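Slaoui Assistência Técnica
Registo de intervenção n.º 1,918
Estado: Em curso
Prioridade: Normal
Aberto em: julho de 2025
Cliente: Florska, posto de faturação
Equipamento: torre de secretária, caixa preta
Técnica responsável: Maite Benítez

Sintoma comunicado

O computador liga, as ventoinhas arrancam e o monitor fica sem sinal. Depois de alguns segundos desliga-se e volta a arrancar sozinho. O utilizador refere que o problema surgiu a seguir a uma mudança de sala, de início só no primeiro arranque da manhã e depois em todas as tentativas. Sem mensagens de erro no ecrã. Sem alterações de hardware conhecidas.

Verificações no local

Cabo de alimentação trocado: sem alteração.
Monitor e cabo de vídeo testados noutro posto: funcionam.
Periféricos USB desligados: sem alteração.
Pilha da placa-mãe retirada e reposta, definições da BIOS limpas: sem alteração.
Decisão: recolher o equipamento para a bancada.

Verificações na bancada

Arranque com um módulo de memória de cada vez, alternando as ranhuras. O comportamento é o mesmo nas quatro combinações, o que torna pouco provável uma avaria de memória. Repostos os 2 módulos nas posições de origem.

Fonte de alimentação testada com uma unidade de bancada de 300 W, com disco e unidade ótica desligados. O ciclo de arranque mantém-se. A fonte de origem foi medida em carga e as tensões estão dentro da tolerância. Voltou a ser montada.

Disco ligado a outra máquina através de adaptador. Leitura completa sem setores defeituosos. Cópia de segurança da pasta de faturação feita antes de avançar, conforme pedido do cliente.

Restam placa-mãe e processador. Retirado o dissipador. Massa térmica seca e com falhas num dos cantos, limpa com álcool isopropílico. Processador retirado do socket para inspeção dos contactos.
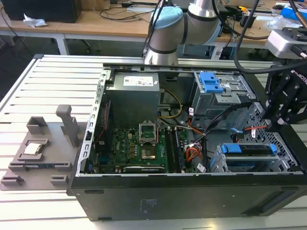 Caixa aberta na bancada, socket com a armação de retenção levantada e processador pousado no suporte à esquerda.

Inspeção do socket à lupa, com luz rasante, em duas direções. Não foram encontrados pinos dobrados nem partidos. Num dos cantos havia resíduo de massa térmica sobre um grupo de contactos. Limpeza com escova antiestática e álcool isopropílico, secagem ao ar durante 18 minutos. Contactos do processador limpos com pano sem pelo.

Notas para a remontagem

1. Não tocar na zona dourada do socket. Processador seguro apenas pelas arestas.
2. Alinhar as marcas de orientação antes de pousar. O processador entra sem pressão; se oscilar, levantar e repetir.
3. Fechar a armação de retenção e travar a alavanca.
4. Massa térmica nova, quantidade pequena ao centro.
5. Dissipador apertado em cruz, meia volta de cada vez.
6. Afastar do dissipador os cabos amarelos que descem da fonte. Na montagem anterior passavam demasiado perto da ventoinha.
7. Confirmar as ligações dos cabos SATA, tanto na placa como nas unidades. Os travões azuis das baías devem ficar encaixados até ao fim.
8. Primeiro arranque só com um módulo de memória e sem disco. Acrescentar o resto se houver imagem.

Material

Massa térmica Astska, uma seringa, do stock.
Placa-mãe de substituição: consultado o fornecedor Tuvport, modelo compatível disponível por encomenda. Não encomendar antes do resultado do teste.

Comunicação com o cliente

Mensagem enviada por Maite Benítez:
"A memória, a fonte e o disco passaram nos testes. Encontrámos sujidade nos contactos do processador, que pode explicar a falha, mas ainda não está confirmado. Segue-se a remontagem e um teste prolongado. Se o defeito persistir, enviamos orçamento para substituição da placa-mãe. Os dados de faturação estão copiados."

Resposta do cliente: de acordo. Pede que o equipamento não seja formatado em nenhum caso e que a licença do programa de faturação seja mantida. Pergunta se a troca da placa-mãe obriga a nova ativação. Respondido que é possível e que a situação terá de ser vista com o fornecedor do programa.

Pendente

Remontagem segundo as notas acima.
Teste de arranque a frio, repetido depois de uma noite desligado.
Teste de carga com registo de temperaturas.
Devolver a unidade de bancada de 300 W ao armário de testes.
Atualizar este registo com o resultado e passar a "A aguardar cliente" se for necessário orçamento.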